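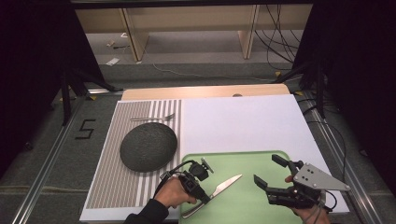

Shehu
Table setup lead, Wavcombe

Ticket subject: Striped placemats won't stay put on the white board
Product: Florkura striped placemat, gray and white
Status: Open, waiting on customer reply

Hi again, Florkura support!

Sorry for the long one, but you asked me to write down everything I tried, so I did. Short version: the mats slide. Put one on our white board, set the round dark piece on it, lay the fork, and as soon as you reach across for anything the whole setting wanders off to the left. We bought 100 of these in July and I love how they look (the stripes are so crisp!), so I really don't want to send them back.

What I've tried so far:

Wiped the board with a damp cloth and dried it. No change.

Washed one mat on cool, air dried it flat, pressed it under a dish towel for 10 minutes. Prettier mat, same sliding.

Flipped the mat over. A tiny bit better, I think? Could be wishful thinking on my part.

Put a mat straight on bare wood in our Brorunwood kitchen. Stayed right where I put it, even when I tugged a corner. So I'm pretty sure the smooth white surface is half the problem.

Cut a square of shelf liner and tucked it underneath. It holds great, but now there's a bump and the fork rocks on it, which drives me nuts.

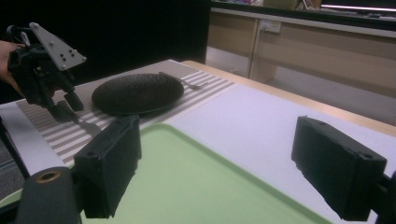
Lining the mats up again is the part that eats my time. I set a place, walk off to get glasses, and when I'm back the near edge has turned a few degrees and I'm nudging it around like a rug. I've started using the stripes as my ruler, and it works nicely: with gray-brown and white alternating like that, they run off on a slant toward the far side of the table and I can tell from across the room which way the mat is pointing. Then I fix the mat first and the round piece second. Doing it the other way around just drags the mat along.

Update, 4 p.m.: tried your suggestion of the clear corner dots. Five on one mat, one at each corner and one in the middle. Much better! It took a real shove to move it. Two of them stayed behind on the board when I lifted the mat, though, and I had to scrape them off with my thumbnail.

So, questions for you. Do the dots come in a version that can go through the wash with the mat? And do you sell them in a pack of 300 or more? I'd leave the middle one off if four will do.

Please keep this ticket open for now. I'm leaving the dotted mat on the table overnight and I'll check the corners in the morning before I move anything.

Thanks so much,
Shehu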